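Closing Simple Incisions on a Practice Pad
Project report, Divance Skills Course
Linnea Torvik and Milagros Ledesma
2022-01-22

1. Purpose

We wanted to know how evenly two beginners could place interrupted stitches on a synthetic pad. We had both tied knots on string before. Stitches across a cut were new to us.

2. Materials

The pad came from the course supply at Divotstead. We used black suture thread and small curved needles. The cuts were short and straight, and we marked them with red dye so the edges would be easy to find.
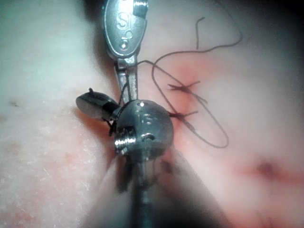
Each stitch was one bite on either side, then a knot, then trimming. We took turns, one working and one keeping the time sheet. The time limit for a session was 900 seconds, and we held 2 sessions.

3. Problems with thread

Our first pieces of thread were too long. Milagros spent most of her first turn pulling slack through, and twice the tail slid back out of the bite.

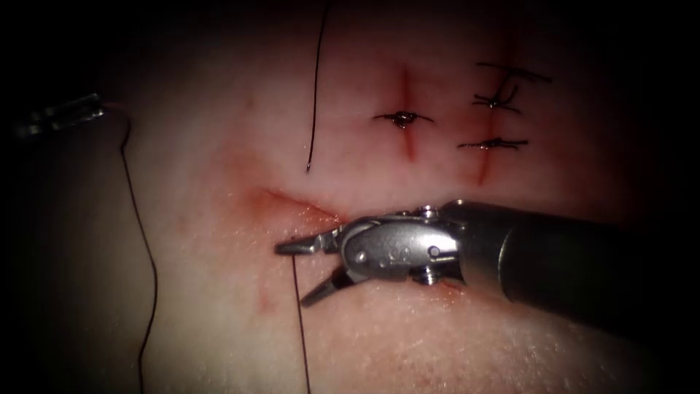 Dye was our other problem. We put on too much at the start and wiped it with a dry cloth, which only moved it around. The red patch spreading down and to the left of the open cut shows how far it got. For later cuts we used a cotton swab and let the dye sit before stitching.

4. Spacing

Linnea placed her stitches closer together than Milagros did. We agreed to judge spacing by eye and not measure, which we would change next time.
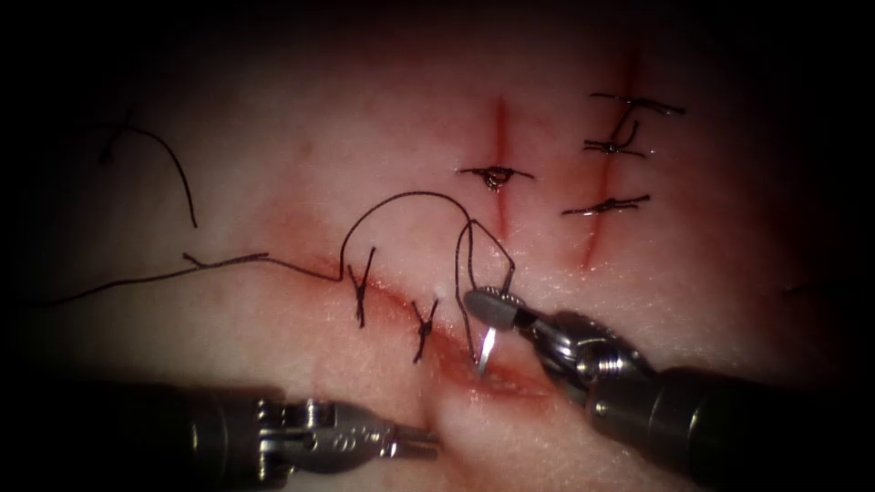
Tail length was uneven too. Short tails were hard to hold for trimming, and long ones got caught in the next knot. Our fastest stitch took 129 seconds, knot and trimming included.

5. Knots

The knots held when we pressed on the pad beside them, but several sat on top of the cut when they should have been off to one side.

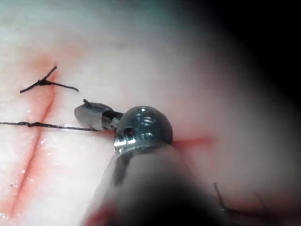
Figure 4. Finished knot over the upper part of the long cut, with one tail longer than the others.

Next time we would cut the thread shorter and draw dots for each bite before starting.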